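Condow finally has a demo, and I've played it five times

25th March

Okay, so if you've been reading this blog for any length of time you know I have a soft spot for the Losteck games. The first one got me through a miserable winter in a basement apartment, and the second one (with the flooded library, and that music!) is still the game I hand to people who tell me they don't like RPGs. So when the demo for Condow went up last night I made a pot of coffee, told everybody I had a headache, and didn't get to bed until it was getting light outside.

A bit of background if you're new. Condow is set in the same world as the Losteck games but it isn't Losteck 3. It's being made by Bråten, the small studio Trygve Backlund started after he left the old team. He wrote most of the dialogue in the first game and nearly all of the side quests in the second, and you can feel him in this one from the first conversation, which is an argument between two ferrymen over who owns a goat. Songül Kaplan is doing the art direction. I only knew her from a couple of short adventure games, and wow, the step up is huge. The harbor at dusk, with all the lamps coming on one after another as you walk the pier, made me put the controller down for a minute.

The demo covers the town of Borneck and a piece of the marsh north of it. You play a surveyor named Ilse who's been sent to redraw the maps after the river moved. That's the whole setup, and I love it. You really do draw the map! The game gives you a blank sheet and you pace out distances, take sightings off church towers and hills, and ink it all in yourself. If you get it wrong, your fast travel goes wrong too. I put the mill on the wrong side of the creek and spent a good while sloshing around in reeds wondering where the door was.

Combat is turn-based, still, thank goodness. The row system from Losteck 2 is back, but now each row has footing, so standing in mud or on a plank bridge changes what you can do. Archers on the bridge are great until something hits the bridge. The frogs are tougher than they look. My advice is to put Hanno in the back row and leave him there, and don't sell the copper whistle, even though the guy in the market offers you 500 for it. You want that whistle in the marsh. I sold it on my first run and had to start over.

There are things I'm less sure about. The menus are slow, with a little page-turn animation every single time, and I couldn't find a way to switch it off. The text is small on a TV. And the load going from the town into the marsh is long enough that I started bringing my phone to the couch. Daichi Minami, who programs the battles, wrote on the forum that the loading is already better in the version they're working on, so I'm not going to fuss over it yet. The thread about it had 2,651 replies when I looked this morning, which for a series this obscure is kind of wonderful.

I did break for dinner in there somewhere. 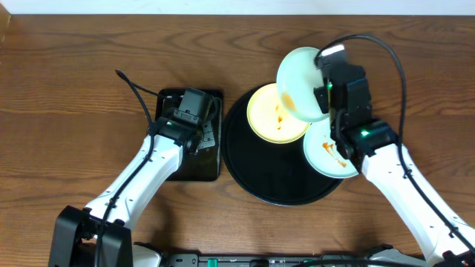

Plates with a bit of sauce on them, on the black tray.

Back to the important stuff: your demo save carries over! Trygve confirmed it in the same thread. Your map comes along too, mistakes and all, so if you're a perfectionist you may want to go over the marsh again before the full game is out. They're aiming for August. I've been following this series too long to book time off for a release month, but I have looked at my calendar.

One more thing for the longtime people. In the inn at Borneck, go upstairs and talk to the old woman by the window 2 times, then go down and come back up. She'll hum something. If you finished the first Losteck you'll know the tune by the third note, and I'm not ashamed to say I yelled. Kwabena Laryea is back on the soundtrack and he's clearly having fun with us.

I'm starting run number six tonight with no whistle and no archers, and I'll put my finished map up here when it's done. If anybody has gotten past the locked gate behind the tannery, please leave a comment. I've tried every key I own and also the goat.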